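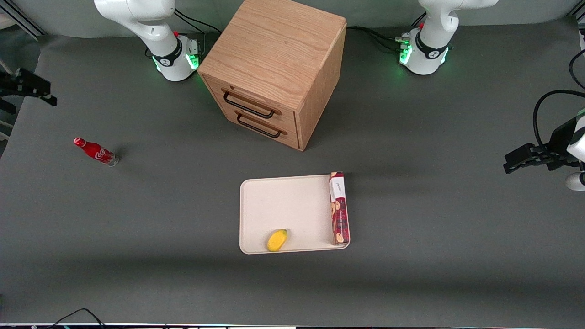 PART TWO: THE CELL IN SERVICE

# Chapter 6: Preparing a Two-Arm Tabletop Cell for Daily Work

A tabletop cell is small enough that people tend to treat it like office furniture. It gets switched on in the morning, used until someone goes home, and thought about again only when an arm stops where it shouldn't. Most of the stops recorded in cells of this size have ordinary causes: a base bolt that has crept, a cable pulled tight, an object put down outside the area the program expects. A short routine, done in the same order every time, catches most of them.

The chapter follows one cell through that routine. It is the training cell at Whitcombe, looked after by Ziad Abu Hammour, and its service log is quoted at several points. The log covers 393 working sessions. In that time the cell was taken out of service 22 times, and 2 of those stops needed a replacement part. The rest were cleared at the table.

## 6.1 Naming the arms

Before anything else, settle which arm is which. The two arms in the opening photograph are mounted at the far side of the table, and the camera looks at them from across it. The arm at the left of the picture is the robot's right arm. The arm at the right is its left arm. Left and right belong to the robot, and they stay the same wherever the technician happens to be standing.

This sounds like a small point, but the Whitcombe log has an entry from May in which the wrong arm was released for service after a phone call. No damage was done. The bases were labeled the same afternoon, and the procedure now asks for the arm's name to be read from its base before any power is removed.

## 6.2 The base and its indicators

Start each inspection at the bases. Both arms in the photograph show green lights low down, near the joint. In this cell, green means that the arm is powered and reports no fault. It does not mean that the arm is in the right place, or that its gripper is working, and it should never be read as permission to reach in. Treat a lit arm as one that can move.

With the arm powered down and locked out:

1. Check each mounting bolt with a torque wrench, working across the base in a diagonal pattern.
2. Wipe the base and look for fresh metal dust around its foot.
3. Press each connector home by hand. Do not use pliers.
4. Record the result under the name of the arm.

A bolt that moves on two inspections in a row should be replaced. Tightening it a third time hides the problem.

## 6.3 Cables

Black cables run behind both bases toward the back of the table, and the gripper on the robot's left arm has a cable looping in a wide arc above it. A loop like that takes up movement at the wrist. If it is too short, the cable pulls at its connector when the wrist turns. If it is too long, it can catch on whatever is standing on the table.

Check the loop by moving the arm slowly through its full working range with a second person watching the cable. Stop at each end of the range and look at the connector. At Whitcombe the check is repeated whenever a gripper has been taken off, even for cleaning.

Keep spare cable away from the work area. Ties should be snug enough to hold the bundle together and loose enough to let a fingertip under — a tight tie will mark the jacket long before the conductor fails.

## 6.4 The work objects

The objects on the table are part of the setup. For this task they are a cabinet with two drawers, a tray, a cookie box, a Coca-Cola bottle and a mango. Each has a starting place on the setup sheet, and the sheet also says how it should lie. The bottle starts on its side. The box stands upright on the tray, with the mango near the rim.

Place the cabinet first. It is the largest item, it sits between the two bases, and the drawer handles have to be within reach of the grippers. Then set the tray, and load it last. Fresh fruit varies in size, so measure each new piece before use and enter the width on the sheet.

Once the objects are down, run the program at reduced speed with one hand on the stop button. Session 181 in the log was halted at this stage when a drawer handle worked loose. The repair took one screw, and the full-speed run was put off until the handle had been checked again.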